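About Skinia Timing

Skinia Timing provides lap timing, scoring and results for club and regional motor racing. We work with circuit owners, race organizers and one-make series that need certified times but do not employ their own timing staff.

The company was set up by Siiri Mets, a former scrutineer, to run transponder timing for a single hill climb. It now covers circuit racing, rallycross, karting and time attack. Last season we timed 47 meetings.

What we do

Our standard package consists of a start/finish loop, two intermediate loops, a pit entry loop and a pit exit loop. Each loop feeds a decoder, and each decoder writes to its own local log before passing data to the scoring computer. If the network link drops, passings are held at the decoder and merged by time stamp when the link returns. A photocell at the line provides a backup signal for cars with a failed or missing transponder.

Provisional results are issued to race control and the stewards after the checkered flag. Final results are issued once the stewards have signed them off. Penalties are entered by the chief timekeeper only and are shown on the sheet with the article number of the rule applied.

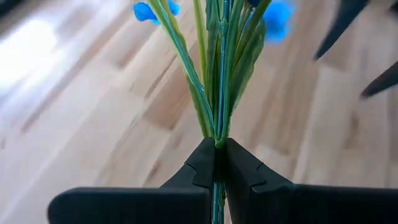

Scoring is done with Caritz, our own software. It handles mixed-class grids, success ballast, drop scores and split points for shortened races. Organizers send us the sporting regulations before the season and we build the points table from them. Changes made by bulletin during the season are loaded before the next meeting and apply from the round stated in the bulletin.

People and equipment

We have seven full-time staff. A normal meeting is covered by a chief timekeeper, a second timekeeper and a transponder technician. Endurance events over six hours are staffed in shifts.

Rental transponders are charged and tested at our workshop before each event. Units that fail the signal test are withdrawn. Drivers using their own transponder must give us the number at sign-on, and we check it against the entry list before the first practice session.

Permanent loop installation is handled by our sister firm, Erkunen, which cuts and seals the track surface and supplies the cabling records to the circuit. Calibration of the photocells and reference clocks is carried out by Szczepańska under a yearly contract.

Working with us

Bookings for the coming season open in September. Please send the draft calendar, the expected number of entries and a circuit plan showing existing loops. The office is closed on the Sunday of any event weekend, but the duty timekeeper can be reached through race control.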